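Litano Garment Words – data card

Litano is a small word list for clothing and sewing, in English and two village languages, Ulledari and Daly. I started it when I helped at a repair evening in Trovcombe and saw that people knew the work very well but had no common words for it. The list has 124 entries. Each entry has an English word, a short meaning, and one spoken form per language where I could find one.

What is inside

The main file is plain text with tabs between the columns. Save it as UTF-8, or the long vowels in Ulledari will break. Entries are grouped by topic: cloth, parts of a garment, stitches, tools, damage and repair. The largest group is parts of a garment, where one pair of jeans already asks for leg, back pocket, topstitching and fade.

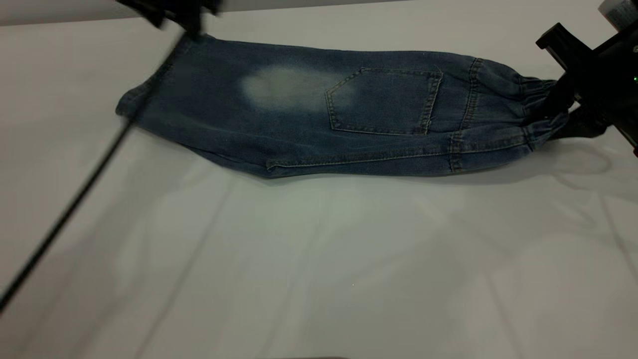 How the words were collected

I asked 18 speakers, most of them over sixty, to name things they had in their own homes. I wrote down the first word they gave and later read it back to them. When two speakers did not agree, both words stay in the list, with the mark "v" in the last column.

"Seam" was the hardest entry. Daly has one word for a seam that holds two pieces together and another for a folded edge, but younger speakers use the first word for both.

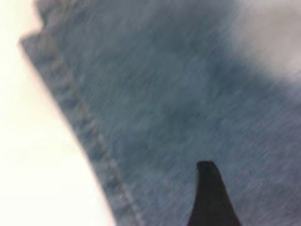
Ulledari makes no such difference, but it has a separate verb for sewing a second time over an old line. I kept this verb under "repair", and I am still not sure it is the best place. Loan words are marked "L", also when speakers told me the word is old.

Known problems

The Daly column has gaps, mainly in tools. Stress is not marked. Color words are few, and the border between blue and gray moves from one speaker to the next – please do not use them for color studies.

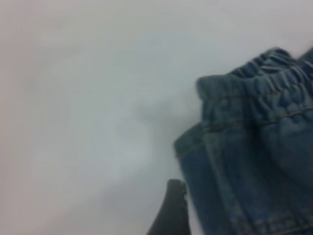
Versions

Version 2 adds the "v" mark and corrects the plural forms. My aim for the next version is 300 entries.

Contact

Corrections are welcome, also small ones. Please give the entry number and the village of the speaker.
Maintained by Lumturie Popescu.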